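Drusholm 간식 포장 작업 장애 관련 자주 묻는 질문

본 페이지는 Drusholm 가정용 소포장 정리 과제에서 발생한 그리퍼 파지 장애에 관하여 참여자 및 협력기관의 문의가 많은 사항을 정리한 것입니다. 장애 코드와 점검 절차의 전문은 Dirnus 운영 지침서를 참고하시기 바랍니다.

1. 어떤 장애가 발생하였습니까?
지난 2월, 낱개 포장 간식을 상자에 옮겨 담는 작업에서 그리퍼의 닫힘 신호가 해제되지 않는 현상이 확인되었습니다. 손잡이를 놓아도 기록상으로는 파지 상태가 유지되었으며, 전체 378회 작업 가운데 34회에서 동일한 현상이 나타났습니다. 양손 그리퍼를 함께 사용하는 작업에 한하여 발생하였고, 단일 그리퍼 작업에서는 보고된 바 없습니다.

2. 해당 작업은 어떤 방식으로 이루어집니까?
작업자가 양손에 그리퍼를 하나씩 쥐고, 탁자 위의 포장 간식을 한 개씩 집어 뚜껑 없는 상자에 넣습니다. 상자의 위치와 간식의 종류는 작업 장소마다 다를 수 있습니다. 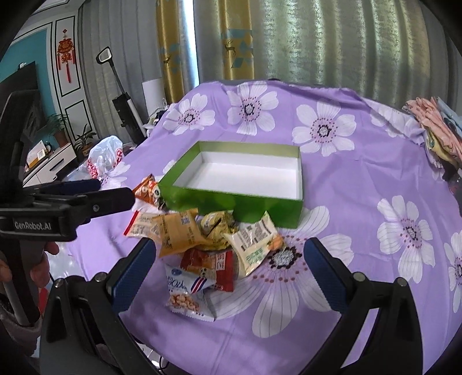
그림 1. 녹색 상자와 그 앞에 놓인 낱개 포장 간식

3. 원인은 무엇입니까?
Lazaridis 기술지원팀의 분석 결과, 두 그리퍼의 시각 동기화가 어긋난 상태에서 한쪽의 열림 신호가 누락되는 것으로 확인되었습니다. 포장재의 재질이나 광택은 직접적인 원인이 아닙니다. 다만 구겨진 포장은 파지 폭이 일정하지 않아 작업자가 이상을 늦게 인지할 수 있습니다.

4. 작업자의 안전에는 문제가 없습니까?
현재까지 접수된 부상 사례는 없습니다. 그러나 손가락부가 닫힌 채 움직이지 않을 경우 이를 손으로 벌려서는 안 됩니다. 연결부 틈에 손끝이나 니트 소매가 끼일 우려가 있으므로 반드시 전원을 먼저 차단하여 주십시오.

5. 작업 중 장애가 발생하면 어떻게 하여야 합니까?
다음 순서에 따라 조치하여 주시기 바랍니다.
가. 양쪽 그리퍼의 동작을 멈추고 탁자 위에 내려놓습니다.
나. 전원을 차단하고 32초 이상 기다립니다.
다. 상자 안팎의 간식을 옮기지 말고 그 상태대로 기록합니다. 일부는 상자 안에, 일부는 탁자 위에 남아 있어도 무방합니다.

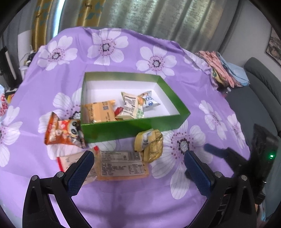 라. 양쪽 그리퍼의 전원을 동시에 켜고 Mivel 점검 화면에서 동기화 상태를 확인합니다.
마. 동일한 현상이 반복되면 작업을 종료하고 기술지원 창구에 신고합니다.

6. 장애가 발생한 작업 기록은 삭제하여야 합니까?
삭제하지 마십시오. 원인 분석에 필요한 자료이므로 '파지 이상'으로 분류하여 제출하여 주시기 바랍니다. 해당 기록은 완료 실적에서 제외되나 참여자에게 불이익은 없습니다.

7. 수정된 펌웨어는 어떻게 적용합니까?
Mivel 점검 화면의 '장치 관리' 항목에서 갱신할 수 있습니다. 갱신은 좌우 그리퍼 모두에 적용하여야 하며, 한쪽만 갱신된 경우에는 작업이 시작되지 않습니다.

8. 갱신 이후에도 정기 점검이 필요합니까?
필요합니다. 누적 개폐 횟수가 2000회를 초과한 그리퍼는 손가락 안쪽 패드의 마모와 볼트의 풀림 여부를 점검하여야 합니다. 볼트가 풀린 장치는 임의로 조이지 말고 교체를 신청하여 주십시오.

9. 신고 시 필요한 정보는 무엇입니까?
장치 관리 번호, 발생 시각, 사용한 손(왼손 또는 오른손), 당시 집고 있던 물품의 종류를 기재하여 주십시오. 접수 결과는 Drusholm 참여자 게시판에서 확인하실 수 있습니다.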